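Robot arm learns to pick up odd shapes by practising on lumps

By Joanne Bunting
December 15, 2022
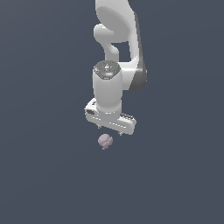 Anyone who has tried to lift a knob of ginger with a pair of kitchen tongs knows the problem. There is a good place to grab it and there are plenty of bad ones, and most of us find the good one by fumbling. A small group at the Welska lab has spent the past year and a half teaching a simulated robot arm to skip most of the fumbling, and the results they shared this week are a real treat for anyone who follows this corner of robotics.

The method is called Flodeck. It is a way of training a two-fingered gripper to choose its grip on things it has never met before, and it does nearly all of its learning inside a computer. What makes it different is the diet. Most training sets in this field lean heavily on models of household goods, such as mugs, bottles, boxes and tools. Flodeck was brought up on lumps: knobbly, lopsided shapes with bulges and stubs in awkward places, made by a short program and given no name beyond a number.

"We started with mugs like everyone else," said Ha-rang Hwang, who leads the project. "The arm got very good at mugs. Then we gave it a pebble and it went for the handle. There was no handle, but it reached out to the side where one would have been."

That pebble set the whole thing off. Hwang and her colleague Rostyslav Moroz wondered if the arm was learning what mugs look like and very little about how to hold something. So they threw the mugs out and wrote the lump maker over a few evenings. It begins with a rough ball, pushes parts of it out, pulls others in, sometimes adds a stub, and checks that the gripper could fit round the result from at least one side. Anything too wide for the fingers is dropped.

The final training set held 390 of these shapes. That is tiny! Moroz said he expected to need far more, and had already asked for extra computer time when the early runs came back.

"I thought I had made a mistake in the scoring," he said. "I spent two days looking for it. The scoring was fine."

Training works in short goes. A shape is placed at a random angle with the open hand above it, and the arm picks a direction to come in from, a turn of the wrist and a point to close on. The simulator then closes the fingers, lifts, and gives the hand a shake. If the shape is still held at the end, the go counts as a success. In the first stage there is no table and no gravity, so the lump simply hangs in space and can be approached from any side the arm can reach. Gravity and a flat surface come in later, once the arm has some idea of what a steady grip is.

That first stage turned out to matter a great deal. When the group left it out and began with shapes resting on a surface, the arm settled on coming straight down every time and rarely tried anything else. Olesia Kravchuk, who ran the comparison, described it as a bad habit picked up early.

"From above is often all right, so it never has a reason to look further," she said. "With the shape floating, it has to work out where the thin part is. Then you put the table back and it still remembers to look for the thin part."

For the main test, the team used 163 objects that had played no part in training. Some were fresh lumps. The rest were scans of real things, including root vegetables, shells, garden stones, pine cones and a few children's toys. Each object was tried 10 times at different angles. Flodeck held on through the shake more often than the mug-trained version on every group of objects in the test, and the biggest gap was on the vegetables. On mugs themselves it came a close second, which Hwang seemed quite happy about.

It also made up its mind quickly, settling on a grip after looking at up to seven candidates. The older version often worked through its whole list before choosing.

There are limits, and the group is open about them. Everything in training is stiff, so the method has no notion of squashing. A ripe tomato and a stone of the same shape are the same thing as far as it is concerned. Very flat objects are also a weak point. The lump maker hardly ever produces one, and the arm was poor at coins and leaves of card. Kravchuk is now adding a second recipe for flat and bendy shapes, though she says the bendy ones slow the simulator down badly.

Then there is the jump from the screen to the workshop. Simulated fingers never get greasy, and a simulated camera is never knocked out of place. The team has begun trying the method on hardware with help from Damgaard, a small firm that sorts vegetables for catering kitchens and has lent them some bench space and a great many parsnips. Ryan Tapley, who looks after the sorting line there, has been feeding them awkward cases.

"I pick out the ugliest ones I can find," he said. "Forked carrots, celeriac with half the roots still on. It doesn't get them all. But when it misses, it tends to miss by a bit, and the old one used to grab at fresh air."

Tapley would like to see it cope with things in a heap, where one object partly hides another. The current method looks at a single item at a time and assumes it can see the whole of the near side. Hwang says heaps are on the list, after flat things.

The part I liked best is how little the approach asks for. There is no need to scan a warehouse full of goods or to label anything by hand, and the lump maker runs on an ordinary laptop. Moroz showed me a screen of new shapes popping up as fast as he could press the key — some like potatoes, some like chewed sweets, one that he swore looked like his uncle.

The group plans to release the lump maker and the full training set in June, together with the test results for each object. A browser version called Plorico, which lets visitors make their own shape and watch the arm have a go at it, is being tried out inside the lab and should follow soon after.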